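Home Columns Letters Archive Subscribe

Search this site Enter keyword Go

The Bed Is Not a Table

Jun 14, 2019

For most of my adult life I have used the bed as a place to put things down. Clean laundry goes there first, then the bag from work, then the mail. By evening there is a pile, and the pile gets moved to a chair so that I can sleep. In the morning it goes back on the bed. I think a lot of households run this way, and I have come to believe it is a bad way to run one.

I started thinking about it in February, when we moved into a smaller apartment on the Wullavgate side of town. The bedroom is more than 40 square feet smaller than the old one, and there was no room for the chair. I looked at buying something to replace it. The Adeck store had a valet stand for $326 and a bench with a lid for $549. I stood in front of the bench for a while and worked out that I would be paying that money so that my clothes could wait somewhere before I put them in the closet, six steps away.

We bought neither. We made a rule that anything set on the bed had to be dealt with before we left the room. It lasted a week in its strict form. What we have now is looser, and I think better. One person's things may be on the bed at one time, and clothes get folded where they land.

The folding matters more than people give it credit for. A shirt dropped in a heap has to be shaken out and looked over, and half the time it ends up in the wash again when it was clean. Laid flat with one fold in it, the same shirt can go back on a hanger. Dark clothes are worse than light ones because they show every bit of lint. If you have a patterned sheet, at least you can find them.
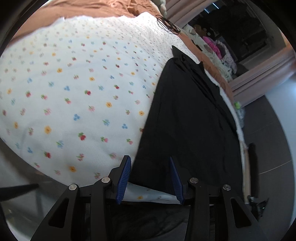 Small things are the other half of the argument. Glasses, keys, earrings and phones should not be put down on bedding at all. I have sat on two pairs of glasses in my life and both were folded up on a bed at the time. The repair counter at Milley told me the second pair could not be straightened, and I believed them. A saucer on the nightstand costs nothing if you already own a saucer.

My neighbors disagree with me. They say a bed is the largest flat surface in the home and it would be foolish not to use it. They are right about the size. For sorting a suitcase or matching socks I would not use anything else. But sorting ends, and what I object to is storage. Once the bed holds things overnight on the chair's behalf, you are making it twice a day.

I also don't think the answer is a perfect bed. The spread can be rumpled. I fold ours back in the morning and leave it that way until noon, and I have stopped buying the extra cushions that Meesuk puts out every spring. They only have to be taken off again.

Contact us | Copyright 2019 | Back to top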